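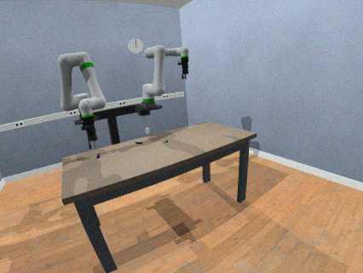

I have come to believe that the most neglected job in our whole line of work is keeping the simulated cell tidy, and I'd like to make the case for it, even if it takes me a little while to get there.

At Trineck we run a two-arm cell in simulation, both arms on one stand behind a table, and everything we teach the arms to do gets tried there first. People are very happy to build such a thing. They'll spend all of November on it, arguing cheerfully over where the grippers should point when the arms are at rest. Then the cell works, everybody goes off to do the interesting part, and from that day on it is treated like a picture on the wall – something that will stay as it was hung.

Well, it doesn't stay. Someone nudges the table height by a couple of centimeters to make a reach easier and forgets to put it back. Someone else updates the gripper model, and the fingers now open a touch wider than the ones on the bench over in Illton. A friction setting gets borrowed from another project because it was handy. I have done every one of these things myself, I should say, and at least one of them on a day when I had lectured a colleague about the same habit in the morning.

My own view is that a simulated cell deserves the same care as a metal one, on a schedule, with a name on the sheet. We check the real mounts and cables, and we wipe the pads. For the simulated cell I would like to see the base positions compared with the last measured ones, the home poses replayed, and every camera looked through by a person with a cup of coffee and no hurry. The camera that looks past the gripper is the one I'd start with. If its mounting has shifted in the model, the fingers sit in the wrong spot in the view, and anything trained on that view learns the wrong spot too.

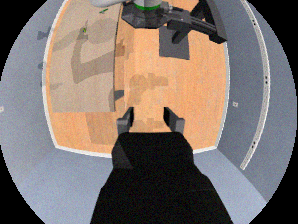 Unathi Moodley read an early draft of this and wrote back that I was making a chore out of something a script should do. Run 100 resets overnight, she said, compare them with the 100 from last time, and only bother a human if the numbers move. She added, kindly enough, that my cup of coffee was the least reliable instrument in the building.

She has a point, and I've taken the script. It lives on the Nel server now and I'm fond of it. But a script compares what you told it to compare, and the trouble I remember best was in a place we hadn't thought to list. A small part on the table had been given a collision shape bigger than the part you saw, so the fingers stopped short of it and still reported a good grasp. The numbers were lovely. It took a person looking closely at the fingertips to wonder why there was daylight between them and the thing they were supposed to be holding.
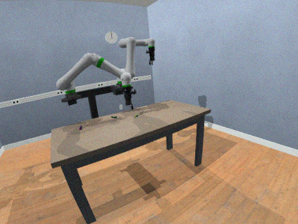 So I'd keep both, the script every night and the slow look every 2 weeks, and I would let the newest person on the team do the looking. It takes 20 minutes. They'll ask why the arms park the way they do, and somebody will have to remember, or go and find out. When we moved the Iltley job over, that sort of question saved us a good deal of grief with the stand, which had been measured from the wrong side of its mounting plate and copied faithfully ever since.

I know how this sounds to a manager with a deadline. There's no part to order and nothing to show a visitor afterward. All I can say is that I would sooner give up an afternoon of training time than spend another spring explaining a table that was a little too tall.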